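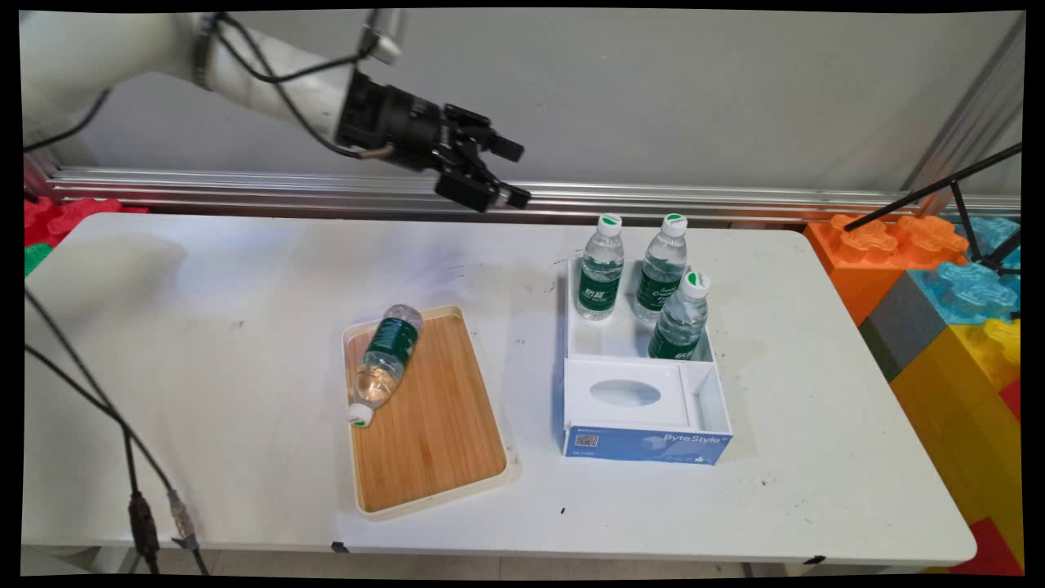

One reader of last month's column wrote in to say I was being unfair, that you have to start somewhere, and that an arm which can pick up a bottle of water today will be stacking shelves before I have finished grumbling. Perhaps. I went along to the open afternoon at Pisus in February with that letter in my bag, and I tried to keep an open mind.

The job at the bench was bottled water: bottles, a tray, a box with compartments. At Pisus they don't write out the moves line by line. A person steers the arm from a set of hand controls, the movements are recorded, and the recordings go into a program called Zultska, which is supposed to work out the knack of it. They told us 200 runs had been saved for this one task. They also told us that 31 of those had been thrown out, mostly for fumbles by the person steering.

I had a go myself. It is harder than it looks – you lose all feeling for how tightly you are gripping, and I kept stopping short. My run was politely deleted.
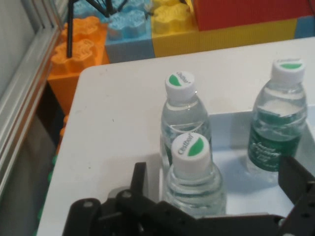
So can it do the job once the person lets go of the controls? Sometimes, and we were given no figure for how often. The leaflet says "reliable in familiar conditions", and when I asked what counted as familiar I was told the same bottles, the same table and the same lighting. A different make of bottle would mean more recording.

That is a lot of steering for a job most of us do without putting the phone down. I can see the sense of it for dull work that never changes, though that is exactly where ordinary machines already do well. The talk of kitchens and care homes by next year I would take with a large pinch of salt.

Pisus is holding another open afternoon for up to 30 visitors. Ask them for the failures as well as the good runs.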